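*Welcome and draping talk. Start once people have found a chair. Don't rush the opening.*

Good morning, everybody, and thank you for coming in out of the rain. My name is Kadir Uysal, and I've been dressing tables for other people's parties for longer than I care to add up. When Passka asked me to talk about round tables and the cloths that go on them, I said yes before they had finished the sentence, and then I went home and wondered how I was going to keep it under an hour. (Pause. They usually laugh at this, and if they don't, carry on.)

I want to start with my aunt's kitchen, if you'll let me. She had one good cloth, a dark one, and it came out for engagements, funerals and the visit of anybody who owned a car. It was a square cloth on a round table, so the corners hung down nearly to the floor and the middle of each side stopped at your knee. As a boy I thought that was how it was meant to look. It wasn't until I started at Rukum, folding linens in the back, that a very patient woman showed me what a cloth does when it has been cut for its table.

**Measuring.** *(Hold up the tape.)*

Measure straight across the top, through the middle. Then measure from the edge of the top down to the floor. Double the second number and add it to the first. Say you have a small round table and the cloth you need comes out at 85 inches across. Please don't go and buy the nearest one down because it's on sale! I have done it. You end up with a hem that hovers, and a hovering hem is all anyone looks at.

If you're going between two sizes, go up. A little extra on the floor looks generous, as long as no one has to walk through it with a tray.

**Color and weight.**

I'm very fond of navy. Black can look like a trade show, white shows every thumbprint, and navy sits happily in between. I like it best in a cloth with a bit of life in it, something mottled, close to denim, that doesn't go flat and shiny under a bright lamp. A heavier cloth will find its own folds if you let it. Drop it, walk once around the table, and leave it alone for a few minutes before you start tugging.

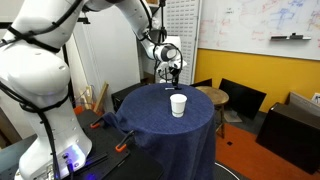
Now, the folds. You want them to fall up and down, and you want them a bit loose. I had a spell early on when I pinned everything into perfect pleats, nine to a table, all the same width, and my old boss at Tsang looked at it and asked me whether the table was going to church. After that I stopped pinning.

The trouble spot is always where your table stands right up against something else, a platform or a counter or a bench. The cloth can't drop on that side, so it climbs over its neighbor and bunches. You have two choices. Pull the table out by a hand's width if the room allows, or gather the spare cloth, tuck it behind and let the open sides do the work. *(Show the tuck on the demo table. Do it twice, slowly. The back row can never see the first time.)*

**What goes on top.**

People get nervous about a bare tabletop and start adding things. Try one thing in the middle first and stand back. A plain white paper cup on a dark cloth gets noticed from right across a room, and it costs you next to nothing. I use one when I'm practicing, so I can see where the eye goes before the real centerpiece arrives. If you find you want more, add a second piece and look again.

*(If there's time: the Trandeck story. A December supper, 6 tables, and the cloths delivered for over twice that many. Tell the short version, finish with the driver asleep in the coatroom.)*

**Your turn.**

There are 5 cloths on the side, all different sizes, and I haven't labeled them. Pair up with somebody you didn't come with, take a tape, and find the one that fits your table. Take your time with it. I'll come around to each of you, and if you hear me humming it means I'm pleased.

*(Leave twenty minutes. Keep the steamer well away from the door. Collect the tapes before the coffee break, and remind them about ironing the cloth on the wrong side while they're still in their seats.)*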